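Household Laundry Demonstrations: Progress Report to the Haranen Fund
Reporting period ending August
Prepared by Soledad Bautista, Trollby project

Where we stand

The plan called for 1,000 usable laundry demonstrations by the end of this period. We have recorded 2,413 and accepted 965. The first of those two numbers has been going around in email as if it were the result. Please use the second. A recording that stops halfway, or that has a stretch of missing gripper data in it, teaches the model nothing we want it to learn, and I would sooner report a shortfall of 35 than pad the set with those.

I am also not convinced that the shortfall matters much. The target was written before anyone had tried to train on this material, and I have yet to see an argument for why 1,000 should be enough, or why it should be needed. What the accepted recordings contain is a better question, and my answer to it is mixed.

What was collected

All recordings follow one of three tasks: reach to the washer door, take a single item out of the drum, or move an item from the drum to a basket. Operators drive the gripper by hand, and the wrist camera records along with finger position and force. We have kept loads small. Most of the accepted examples have one piece of cloth in the drum, and I asked for that on purpose during the first weeks. It then became a habit, and the set is now heavy with a situation that hardly any household washer is ever in. 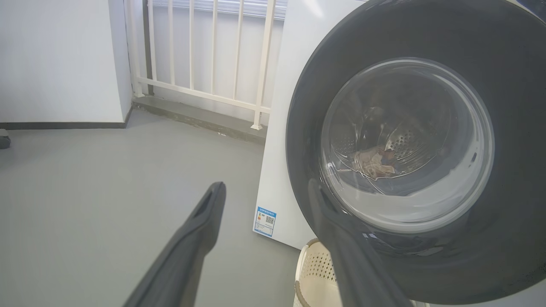 Photo: Trollby project, wrist camera

The porthole is my main worry on the perception side. Glass throws back bright arcs and a faint copy of the room, and in a close approach it takes up a large share of what the camera gets. The crumpled beige cloth behind it is easy enough for a person to pick out. Whether the model is finding cloth or has simply learned that something pale sits low in the drum is unclear to me, and our current tests can't tell those two apart. Govodetti's labeling team marked the cloth outlines for us and flagged the reflections as their most common source of disagreement. I take that seriously. If trained labelers argue over where the fabric stops, the labels are going to be noisy there.

Training results so far

We trained twice on the accepted set, holding back a portion for testing both times. The second run looked a good deal better than the first. I would ask you not to quote it yet. The held-back examples came from the same machines and the same operators as the training ones, so a good score mostly says that the model remembers our setup. Tsang, our partner on the training side, reads the result more kindly than I do, and their note is attached so that you can compare.

A fair test needs washers the model has never met, under light it has never met, with loads chosen by someone outside the project. Until we have that, my position is that the system can repeat what it was shown. The proposal promised more.

Problems

Operators get faster with practice, and their later recordings look different from their early ones: shorter paths, fewer pauses, fewer corrections. We had been pleased about this. I now think we lost something, as the small recoveries after a missed grasp are exactly what a learning system needs to see, and they have nearly vanished from the recent batches.

Review is also slow. Every recording is watched by a person before it is accepted, and the backlog at the close of the period stood at 300. Those are counted in the recorded total and left out of the accepted one.

Next period

We will stop chasing volume. I propose mixed loads, including dark fabrics and tangled items, and a rule that missed grasps stay in as long as the operator recovers. The backlog gets cleared before any new site is opened. The outside test should be set up before the third training run, even if that pushes the run back.

No change to the budget is requested. I do need a decision on the target: if the Fund wants to keep a count, I suggest a separate one for each kind of load, with the single-item count closed where it is.

Attachments: Tsang training note; Govodetti labeling summary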